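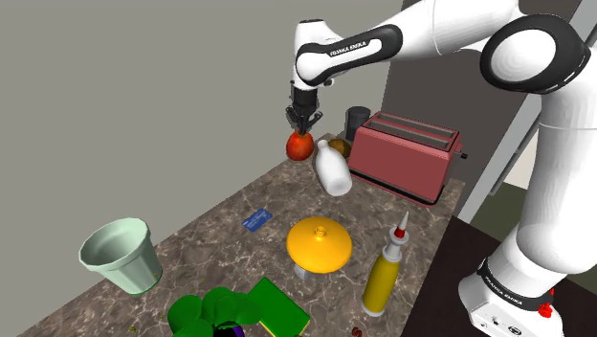
Guides > Watching > Radholm > Set-up

Shows Episodes Guides Forum Log in

Search this site Enter a title Go

4. Getting Radholm into the right order

Okay, so you've got Mesura installed and you've signed in (if you haven't, go back to section 3, I'll wait). Now comes the part I get the most messages about, which is how to line up all of Radholm so it plays the way it should. It's a mess out of the box! The main series, the recap specials, the two short films and the Soomro side story all arrive in one big pile sorted by upload date, and if you just hit play you'll get the biggest spoiler of the whole show in your first half hour. I did that to my own sister and I still hear about it.

You'll need ten minutes or so and the desktop version of Mesura. The phone app can play a custom list but it can't build one.

4.1 Make the list

1. Open Mesura and click Library, then Anime, then Radholm. You should see one long column of episodes with tiny thumbnails.

2. Click the three dots at the top of the column and pick New watch list. Name it whatever you like. Mine is called "Radholm proper order" and I have regretted nothing.

3. Tick every episode of the main series. There's a Select all box, but don't use it here – it grabs the recaps too, and you'll spend longer taking them out than you would have spent ticking.

4. Click Add to list, then Sort, then Episode number.

Note: Episode 11 shows up twice. One is the TV cut and the other is the disc version with the redrawn fight on the bridge. Keep the disc version. The music comes in later and the whole thing hits so much harder, I get goosebumps every single time.

4.2 Put the Soomro story where it belongs

People fight about this on the forum and I've changed my mind twice, so take it as one fan's opinion. The side story was made after the first season, but it's set before it, and it only really lands if you already care about the captain.

1. In the left column, open Specials and find the three Soomro parts.

2. Drag all three into your list and drop them right after episode 11.

3. Check that they're in order. Mesura likes to put part three first, and I have no idea why.

4. Skip the recap specials completely on a first watch. If you took a long break between seasons, add the second recap just before the season two opener. It has a few new lines from the narrator at the start, and they're lovely.

Caution: Do not hover over the Soomro thumbnails for more than a second or two. Mesura plays a preview clip, and the one for part three gives away who is behind the mask. You can switch previews off under Settings, Playback, Auto preview, and I'd do that before anything else on this page.

4.3 Subtitles and sound

1. Start any episode, pause it, and click the speech bubble in the lower corner.

2. Choose Full subtitles for the Japanese audio. Signs only is meant for the dub, and if you mix them up you'll get street names translated and no dialogue at all.

3. Set the text size to 100 percent and see how it looks from your couch. I bump mine up because I sit way back with a blanket and a bowl of noodles.

4. If the voices sound buried under the score, open Audio and turn on Clear speech. The Kuvville episodes need it the most – that whole arc takes place in a rainstorm and everyone whispers.

5. Tick Use for whole list, or you'll be doing all of this again next episode.

Note: The Kuvville arc has two subtitle tracks in English. The older one calls the harbor guards "wardens" and the newer one calls them "keepers." Either one is fine, but stick with it, as a pun in the finale only works if you've been reading the same word all along.

4.4 Save your list and back it up

1. Click Save. The star next to the list name should turn solid.

2. Click the three dots again and choose Export. You'll get a small file, so put it somewhere you'll find it.

3. To share your list with a friend, send them that file and have them use Import on their end. It carries the order but not your subtitle settings.

Caution: Mesura holds up to 300 items in one list and it drops the oldest ones without telling you if you go over. Radholm on its own won't get close, but I once tried to put every show I own into a single list and lost the first season of something I'd sorted by hand.

If your list plays fine on the computer but looks scrambled on the TV, sign out on the TV and sign back in. Fixes for frozen previews and missing episodes are in section 5.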